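The Cord Problem

Robots can vacuum a floor. Putting away the extension cord is another matter.
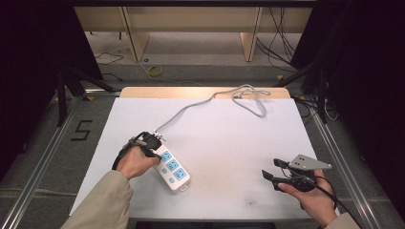 Ask Tin-yau Tseng which chore she would hand to a machine last and she doesn't pick dishes or laundry. She picks cords. Tseng runs training at Levwood, a small company in Kuvville that wants a robot to tidy workbenches by September. Her team has recorded people doing the job with handheld grippers 1274 times so far. The plan calls for 3000.

A cup keeps its shape when you lift it. A power cord doesn't. Pull one end of a power strip and the rest of the cord drags, loops over itself or catches on the table. A person feels the snag and eases off. The software has to learn that from examples, and every tangle is a little different.

In Levwood's last round of tests, the arm finished 111 cords without help. Tseng won't call that good. It took 3 minutes a cord, and a teenager could do it in twenty seconds.

Angus MacLeish would still take one. He manages the repair shop at MacBrayne, where the benches get cleared at the end of each shift and the cords end up in a bin, usually in a knot. "I don't care if it's slow," he says. "It can work all night." What he won't do is let it near a bench with a soldering iron on it.

For the house, the wait will be longer. Shops can clear a table and bolt down a rail. Kitchens have pets, crumbs and kids. Tseng's own vacuum robot ate a phone charger in the spring, and she now picks up the cords before she runs it.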